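5.2 The Open Day as an Unplanned Field Test
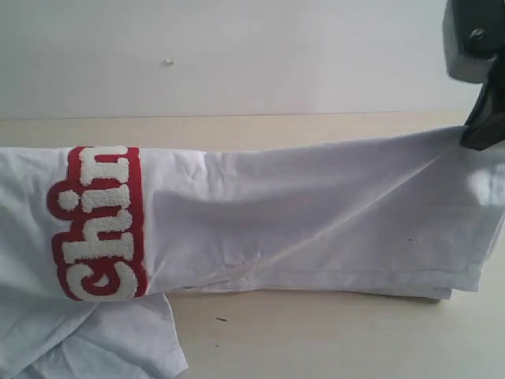 Figure 4. The gripper holding one end of the white garment with the red lettered patch, Werenwood open day.

The folding station had behaved well in the lab for most of July, and we were therefore asked to show it to the public. The Werenwood open day took place on Wed 18 December in the Cummont building, and 68 visitors stopped at our table long enough to be logged. We had planned the day as outreach. It gave us more usable failure data than the two months before it.

Our training set at that point held 3,000 grasps, nearly all of them on plain towels and plain T-shirts bought in bulk. For the open day we thought it would be friendlier to use clothes with some character. The garment in Figure 4 has thick, fuzzy white lettering on a red patch, which the visitors liked very much and the Nolter edge detector did not. The letters stand up from the cloth and have borders of their own, and the detector repeatedly offered us the outline of a letter as the hem of a shirt. A visitor of perhaps seven pointed out the real hem for us. We thanked her and have since added a texture check.

The demonstration task was simple on paper: find a free end of the garment, pinch it, lift it clear of the table, and pull until the fabric between the gripper and the rest of the pile is close to straight. Figure 4 shows the stretch phase. The cloth gathers at the pinch point, and the folds running out from it are the main cue our slip estimator uses. The part of the garment at the lower left remains crumpled, and the planner must deal with it on a later pass, or, as on several occasions that afternoon, decline to deal with it at all.

We ran 26 full attempts in front of visitors, and 17 ended in a fold that we were willing to call a fold. Visitors held a stricter view. On the comment cards the most frequent remark was that the robot was slow, followed by the question of whether it could do fitted sheets. It cannot.

Two limits apply to these numbers. Garments were handed to the station by visitors, so starting poses were uncontrolled, and a few were clearly chosen out of malice. Second, one of us restarted the Choi controller between attempts whenever it looked unhappy, a criterion we did not write down. The trials in Section 5.3 use a fixed restart rule.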